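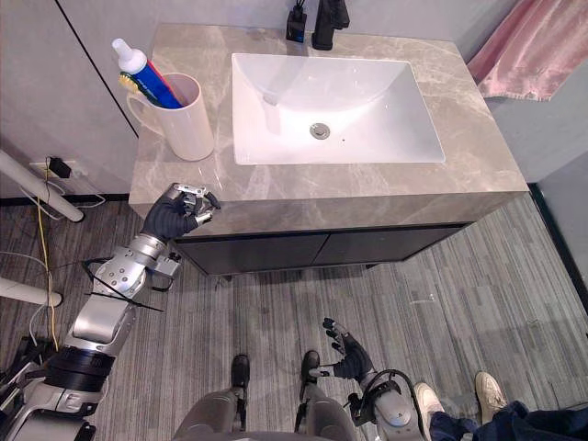

Plidier humanoid, bathroom chores: review

Short version first because I've got a train. Can it do your bathroom? Bits of it. Slowly, with someone standing by. Would I pay for it? Not yet, but I went in expecting to laugh and came out making notes.

I had the Plidier for a day and a bit at Munasinghe's place in Tonstead. They're the dealer for this area, they do the hire and the servicing, and they've a bathroom you can try it in. Vanity, sink, towel, mug with the toothbrush and toothpaste in. Ordinary stuff. I asked for the bathroom on purpose. Everyone shows you a robot folding a T-shirt on a big clean table and that tells me nothing about my house.

What you get

Two arms, two legs, five fingers on each hand. Charger, a tablet, a stop button on a lanyard, and a printed manual of 46 pages that spends most of its time on the charger. Setup is walking it round the room while it learns where things are. Took 14 minutes. Had to do it again after lunch when I'd shifted the soap. Irritating but once it's done it's done, provided you live somewhere where no one ever moves the soap.

Noise. Quieter than my hoover, louder than a fridge. A sort of whirr whenever the shoulders move. You wouldn't run it at night with a baby next door.

The chores

Picking up the mug so the worktop underneath can be wiped. This is the one I cared about, it's what I spend half my cleaning time doing, lifting things up and putting them back. Asked for it 6 times. Got it clean on four. One time it nudged the mug back towards the wall and gave up politely, one time it got hold of the toothpaste instead and lifted that out on its own. Nothing broken. The grip is gentler than I'd have guessed, if anything too gentle, it lets go early.

It's the slowness that gets you. The arm comes up, stops, has a think, comes forward a bit, has another think. I could've done the whole top in the time it took to get its fingers round the handle. But then I wasn't doing the top, was I. I was drinking tea. 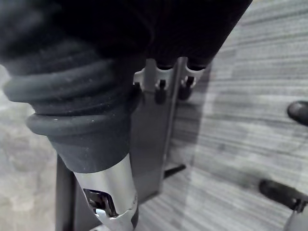 Cables and stands are a weak spot. Anything thin on the floor it treats as either a wall or nothing at all, and I never worked out which it would pick. Munasinghe's say to keep leads tucked away and they're right, but if you've got a hairdryer and a toothbrush charger and a heater in there, good luck. A draped bit of cloth confuses it as well. Dark cloth more than light. It seemed to beleive one black bundle was solid and walked the long way round.

Wiping. Better than the mug. Give it a damp cloth and a flat surface and it does nice even strokes, overlaps them, gets right along the front edge. Doesn't do behind the tap. Won't go behind the tap, whatever you tell it. And behind the tap is where the muck lives.

Sink bowl: so-so. It wipes the flat bottom and skips the curve where it meets the sides. Hair in the plughole, forget it. I tried, I'm not proud. The fingertips aren't made for it and to be fair to them neither are mine.

Floor. It can get a hand right down low without falling over, which impressed me more than anything else all day. Picked up a flannel. Picked up a sock. Failed on a cotton bud, failed on a hairgrip. Mopping isn't on the list of things it does and I wish they'd say so on the front page instead of page whatever.

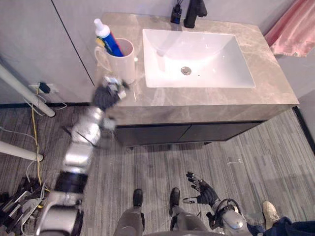 Reaching across the counter is where you see how much of this is still guesswork. From the front it's fine. From an angle, with the sink in the way, it kept wanting to shuffle its feet first, then reach, then shuffle again. You or me would just lean. It doesn't like to lean. I understand why, it's a heavy thing and I wouldn't want it in the basin, but it adds ages to every job.

Somebody has to be in the room too. That's in the hire terms, not just nerves on my part. So the time you save is only really saved if you were going to be sitting there anyway. On a shop floor that's less of a problem, there's always someone about. I spoke to a packing firm in Futbridge who've had the same model since May, moving tubs from one bench to another, and they like it. Same tubs, same bench, every day. That's the difference. My bathroom is never the same bathroom twice.

Battery: it needed charging twice on the Wednesday. Not dreadful. You do have to push the charger plug in yourself.

Towels

Mixed. Taking one off the rail, yes, pretty reliable. Putting one back on the rail, only if it's already folded, and then it goes on wonky. Asked for that 6 times as well and was happy with two of them. The trouble seems to be the second hand. One hand holds the towel over the bar, the other is meant to come round and pull it even, and it pulls too hard or misses the edge altogther. A child could do better. Then again a child wouldn't.

Straightening a towel that's already hanging, it won't try. Just looks.
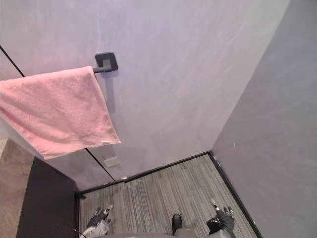
Can it clean a bathroom without you?

Only the flat parts, and only with a person in the room to watch it and move things it can't handle. It'll wipe a counter and pick up larger things from the floor. Taps, plugholes, corners and the toilet are still yours.

Good points

Gentle hands. Even wiping. Good balance down low. Stop button works instantly, I pressed it more than I needed to.

Bad points

Slow. Needs the room learning again if you shift things. Leads on the floor. Nothing behind the tap. Manual's poor. No mop.

Who's it for

Somebody who can't bend, maybe. I kept thinking about that. If getting a flannel off the floor is a real struggle for you then a slow machine that does it is worth a lot more than it is to me. I'd want to see it in a small bathroom first though, it needs more standing room than mine has got, mine you can barely open the door.

For a family with two adults who can both hold a cloth, no. Hire it for a weekend if you're curious. Ask Munasinghe's about the software update before you book, they said it was meant to help with the reaching and I'd like to have another go once it's in.

Three stars. Would've been two without the flannel.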